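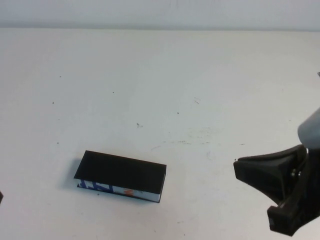

Packing bench, black case with the blue print.

So we're six months into the robot at Jarkeck and people keep asking me if I still have a job. I do! It's a different one, though, and I've been chewing on that all week.

Quick background for new readers: I pack eyewear orders. Up until June there were three of us on that bench, me and Yaneth and Duván, and on a good shift I'd get through 679 cases with my own two hands (my wrists remember every one). Then the arm arrived and Duván moved over to returns, which he asked for, and Yaneth went to days. I stayed. Now I set up the trays, watch the arm, and fix what it fumbles. The first week it stopped 34 times on one shift and I wanted to throw my coffee at it.

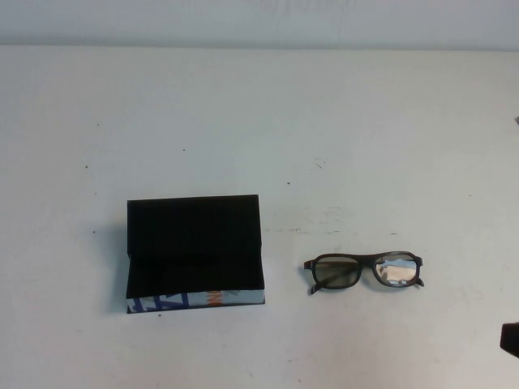
What I miss most is the talking. Three people folding and packing can solve anybody's love life by lunch, and now it's me and a hum. The work in my head changed too. I used to close a lid without looking at it, and these days I think about stuff like how a black lining soaks up the light while a shiny right lens throws it straight back at you, and whether that's going to cause me grief. Rocío, our shift lead, says I've started talking like the engineers. Rude!

The good part is my hands. I stopped wearing the brace in the fall and I can open jars again. The pay went up too -- not a lot, but it went up -- and I got 19 hours of training that they paid me for. I'd still like somebody to tell us what happens when the second arm comes. Onyekachi asked at the last meeting and got a very long answer with no answer in it.

Anyway, I'm on the late shift again tomorrow. If any of you work next to one of these things, tell me how you stay awake after the second break.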